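Batons e tampas na bancada: leia-me do conjunto Ramalho

Olá, e obrigado por abrir este ficheiro antes de ir direto às pastas. Chamo-me Nuno Moreira e fui juntando estas gravações com a ideia simples de acompanhar a arrumação de batons: juntar tubo e tampa, pôr de pé o que está deitado e deixar a bancada apresentável. A versão de dezembro reúne 691 sequências, das quais 509 já têm anotação revista.

O que há em cima da bancada

Batons abertos e tampas soltas, em dourado, preto e rosa-dourado, sobre uma superfície com padrão de mármore creme e bege. Os tons de batom anotados vão do laranja ao vermelho-escuro. 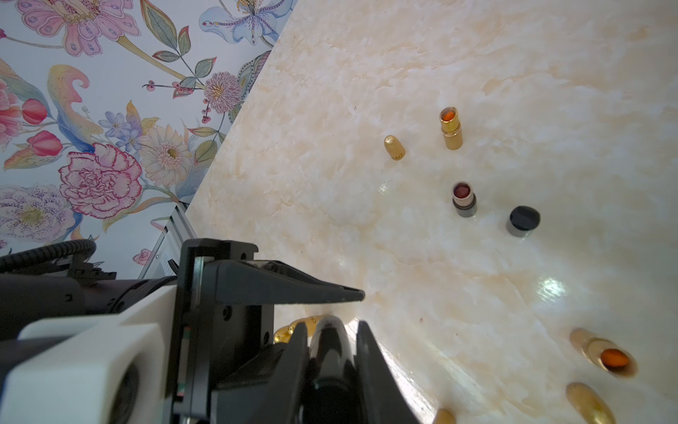

Como estão anotadas as peças

Cada peça é «tubo», «tampa» ou «indefinida». Esta última deu-me algum trabalho, confesso, porque um cilindro dourado visto de longe tanto pode ser uma coisa como a outra, e preferi não adivinhar. A posição fica noutra coluna: «de pé» ou «deitada».

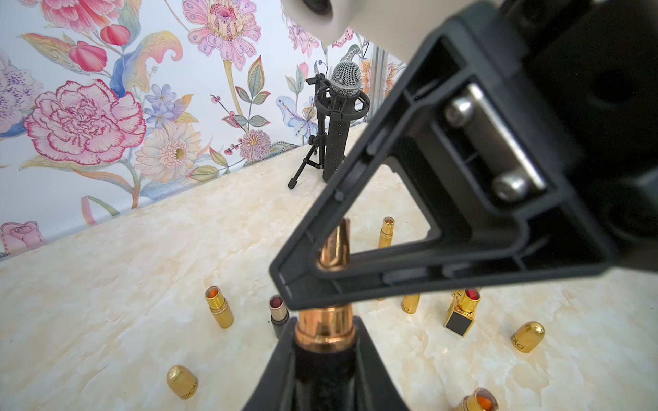
Tubo rosa-dourado na vertical; à esquerda, um batom dourado aberto, com a cor laranja-avermelhada à mostra.

Organização das pastas

1. Lima: planos próximos, bons para ver cores e bordos.
2. Vendholm: planos gerais, com as peças espalhadas pela superfície.

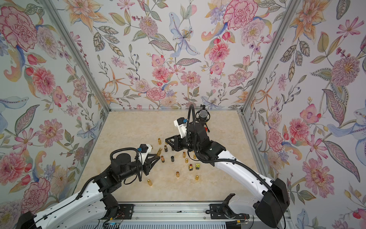
3. Nalville: planos gerais em que se vê melhor o fundo, com as suas flores em estilo de aguarela (cravos, lírios, e muitas folhas pelo meio).

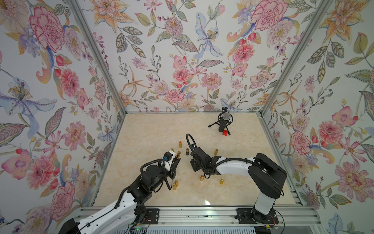

Posso usar só uma parte do conjunto?
Pode, com todo o gosto. Para um primeiro ensaio sugiro a lista curta, com 200 sequências já revistas das 3 pastas.

Se encontrar uma tampa anotada como tubo, escreva-me com o número da sequência, que eu corrijo na versão seguinte.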